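Recording paper demos for a handheld gripper policy: how I do it at Edstead

I've been collecting demos for Plorkow, our little imitation learning project, and paper is by far the fussiest thing I've tried! A magazine slides, curls and goes floppy just when you want it to behave. So, my routine, such as it is.

Put a stack of printed stuff near the front edge of the board and take one gripper in each hand. Get comfy before you hit record, and sort out your cables too (mine always end up round a wrist).

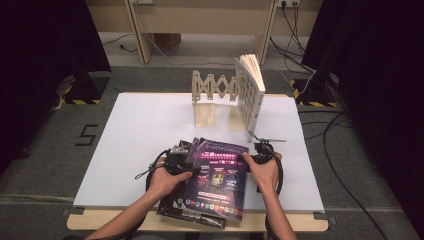 How many demos do you need before training is worth a go?
I start at 100 to see if the policy does anything sensible, then carry on to 300 if it does.

Next, the approach. Keep the jaws wide open and come in low and slow. If you rush it, the policy learns to rush as well, and it's much worse at it than you are. I pause for a beat before closing, which gives the wrist view something steady to learn from.
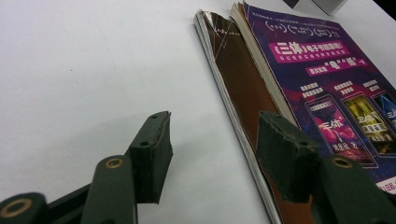 Wrist view, jaws open at the edge of the stack.

Then vary things! Turn the stack a bit between takes, swap the top cover, let the pages splay. My first set in June had 152 takes with everything dead straight, and the policy went to pieces over a crooked magazine.
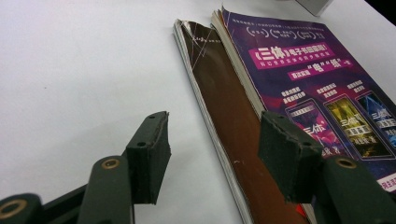
I also bin any take where I fumble and regrab, although the Hostside lot keep theirs and swear it helps with recovery. Might try that next. For now I train with 3 seeds, compare them on stacks I left out of training, and go back for more takes wherever all of them miss.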